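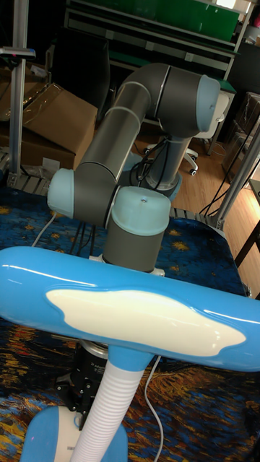

Desk lamp with flexible neck sinks after a few minutes - can it be tightened?

Posted in Findier Home Help > Lighting

Ronaldo Fontes
I have a children's desk lamp, sky blue and white, long horizontal head with a white cloud-shaped panel on the front. The neck is the flexible kind. Set to reading height, the head holds for a few minutes and then drops until it is a hand's width above the table. It did not do this when we bought it in August.

The lamp is LED and runs from a USB adapter. The printed sheet says 3000 K and nothing about the neck. I have found no screw at the joint between the neck and the head. Two things I would like to know: can a neck like this be stiffened, and is it safe to leave the lamp in use as it is? The table has a cloth on it (night-sky print) and I could take that off if the base needs a firmer surface.

3 replies

Rocío Pacheco
First find out which part is moving. Unplug the lamp, hold the neck at its midpoint and lift the head a little. If the head rocks while the neck stays still, the fault is in the collar where they meet. If the whole neck bends under its own load, the neck is worn.

A loose collar can often be fixed. On many of these lamps the underside of the head is held by small screws, sometimes under rubber plugs. With the cover off there is usually a nut or a clamp on the end of the neck. Turn it a quarter turn at a time and check the wire before closing - it must not twist with the nut.

A worn neck can't be tightened. The friction comes from the metal inside and it drops with use, faster if the neck is always bent at the same point. What you can do is change the load. Bring the lowest part of the neck upright, make the bend wide and keep the head over the base. A long head like yours puts a lot of leverage on the neck when it is pushed forward.

As for safety, sagging alone is not a reason to stop using it. Flickering when the neck moves is, and so is any wire showing at the collar.

Tarcísio Brandão
wrap it in tape. did that on mine and it's fine

Vanderleia Figueiredo
Tape holds for a while and then creeps, and the adhesive ends up on the plastic. Heat-shrink tubing is cleaner if you can get the head off to slide it on. Use a hair dryer on low and keep it away from the head.

The cloth makes no difference to the neck. It does let the base slide, so put a square of rubber shelf liner under the lamp if you want to keep the cloth on.

Ronaldo Fontes
It was the collar. Two screws under plugs, nut loose by almost a full turn. Head has stayed up since 4 p.m. Leaving the cloth where it is and adding the liner.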